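Flultport
Grasp planning and perception for soft goods

Home / Software / Flultport

Release: November
License: per workcell
Runs on: Linux, one mid-range GPU
SKU: 3644

Hi, I'm Shengli Song, and I write most of Flultport. I also write this page, so if something on it is wrong you know who to email.

Flultport is the piece of software that sits between your wrist camera and your arm controller and decides where to grab a piece of clothing. You hand it a picture, it hands you back a short ranked list of grasp points, each with an approach direction, a finger opening and a score. Your controller picks one and goes. Boxes and bottles have had good tools for years and I don't try to compete there. I got into this for cloth, and I still think cloth is the fun part!

Most of the work went into garments that arrive in a heap. A shirt laid out flat is easy (you find the outline, you find the shoulders, done). A jersey that has been dropped on a table gives you a collar somewhere, maybe a bit of sleeve, and a lot of folds that all look like edges if you squint. So Flultport looks for parts first: collar, hem, cuff, side trim, label. Contrast trim helps it a lot, and the model leans on it when it's there. When it isn't, it falls back on fold shape and gets more careful with the scores.
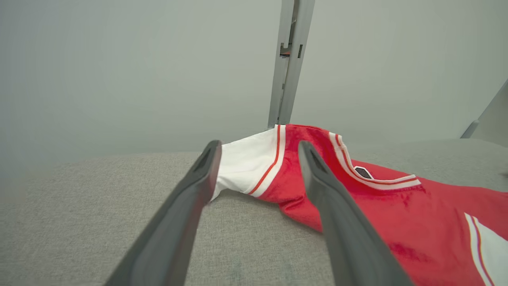
The other thing I spent way too long on is the fingers. With a wrist camera they are always in view, big and dark, and older versions would happily report a fingertip as a fold in the fabric. Version 4 takes your gripper model and the current opening and masks the fingers before anything else happens. You load the mesh once, run the mask check, nudge the offset if it looks a bit wide, and forget about it. If you swap fingertips, please run the check again. I get a lot of support mail that ends there.

What you get in the box (well, the download):

The planner itself, with a C++ library and Python bindings.
Brestau, the viewer. It plays back any logged attempt with the candidates drawn on top, so you can see what the planner liked and what it threw out.
Markau, the calibration tool for wrist cameras. One printed board, 27 poses, and it tells you which poses to redo.
Driver examples for parallel grippers. Bring your own for anything stranger.
646 sample logs from my own bench, all garments, good grasps and bad ones mixed together.

A few settings people ask about. "prefer_parts" lets you say you want the collar or the hem first, which matters if the next step is hanging or folding. "hover_replan" takes a second look once the fingers are close and shifts the target if the view has changed. I leave it on. It costs a little time per pick, and on thin mesh fabrics I wouldn't run without it. "max_layers" is a guess at how many layers you're about to pinch, and I do mean a guess. Treat it as a hint.

What it won't do: two-arm planning (I'm working on it, no date), anything transparent, and fur. It also has no opinion about force. If your gripper can close hard enough to mark the fabric, set that limit in your controller.

Logging is on by default and keeps the last 1000 attempts on the local disk. Nothing leaves your machine unless you zip it up and send it to me, which I'd love, especially the ugly failures.

If you're coming from version 3, your old config files load fine except for the finger mask section, so delete that and start it fresh. The Jafarzadeh adapter from the old plugin folder is built in now and you can drop the separate install.

Trial licenses run the full planner with no pick limit. Write to me with your arm, your gripper and what you're trying to pick up, and I'll send a key along with a starting config.

Related: Brestau viewer notes / Markau calibration guide / Changelog / Contact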